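Questions we get at the Londari repair bench, mostly by phone. Prices were last checked in February.

**Do you fix umbrellas?**

Yes, full-length and folding. We replace ribs, tips, springs and handles. We don't re-cover canopies, but we can patch a tear shorter than 5 cm.

**What does it cost?**

A rib is $12 fitted. Other parts are priced when we see them. If the job will come to more than the umbrella did, we ring you first.

**How long will it take?**

Around 4 working days in winter, less in summer. Odd-sized ribs come from Golberg and can add a fortnight.

**How should I dry a black canopy?**

Leave it open in the shade until the seams are dry, then close it loosely. Keep it away from heaters. Direct sun will turn black cloth brown over a few seasons. 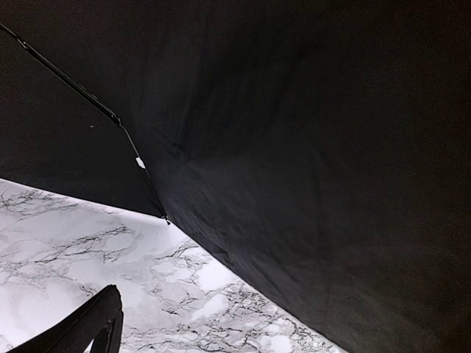

Annelies Gruber wrote to say that the laundry trough works better than the verandah, as the wind had taken two of hers over the fence. A trough or shower is fine if there's room to open it fully.

**Can I reproof it myself?**

Yes. Use a spray made for tents or rain jackets, outdoors, on clean dry fabric. A 200 mL can will do a full-length umbrella. Test a small patch near a tip first, and let it cure overnight.

**The catch won't hold. Is it worth bringing in?**

Usually. Brush any grit off the shaft and try it again. If it still slips, the spring has gone. Ask for Vinzenz at the counter.

**Do you take old umbrellas for parts?**

Steel frames only, please.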